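Notebook, handheld gripper kit review
October 6, 2026
Entry by: G. Stüber

Kit under review: Neltelico hand-held gripper with soft ribbed fingers, on loan from Drandholm. Competing quote is from Wegener, filed in the January folder. Menell wants a buy or return recommendation from us.

Setup. Charged the unit overnight, updated the firmware, ran the width calibration twice. Second run agreed with the first. Fingers are the magenta set with the dark gray contact strips. Mounting plates checked for play at the screws, none found. Work surface is the round wooden table with household items left on it, bottle with the purple cap as the target object.

Approach is made with the fingers fully open and the bottle between them before closing. Closing early pushes the target away from the operator.
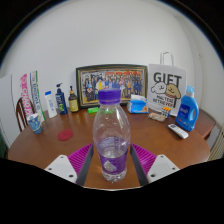
Trigger travel is long and the first third of it does very little. Gudrun's hand (mine) got tired before the battery did. Logged 104 attempts over the session, of which 69 were on bottles and the rest on cups and small packages. Export of the full log took almost 43 minutes over the supplied cable. The Drandholm sheet says nothing about transfer speed, so I have written to ask whether a faster cable is supported.

Five attempts have no width data at all. The recording light was on for each of them. I suspect the connector on the trigger side, which has a loose latch. Taped it and the fault did not come back, but the number of runs after taping is too small to say much.

Finger behavior on thin plastic bottles: the ribs bend around the body and the contact strips lie flat against it. Grip low on the body, at the label, is easier to repeat than grip at the shoulder, where the taper lets the strips ride up. Tubes lying flat need a wrist angle I find awkward. Paper cups on their side can be taken by the rim, but the wall dents if the trigger is pulled all the way.

Wide lens gives dark corners and bends straight edges near the border. Our undistortion script handles it with the vendor's parameter file. The file shipped for the older lens does not work, so check the revision letter before loading.
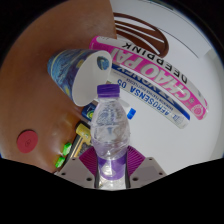
Open items
Reply from Drandholm on cable and latch.
Price for spare finger sets, sold in pairs only according to the quote.
Repeat the shoulder grip with a second operator.
Compare trigger force with the Wegener unit when it arrives.
Recommendation to Menell on hold until the missing width data is explained.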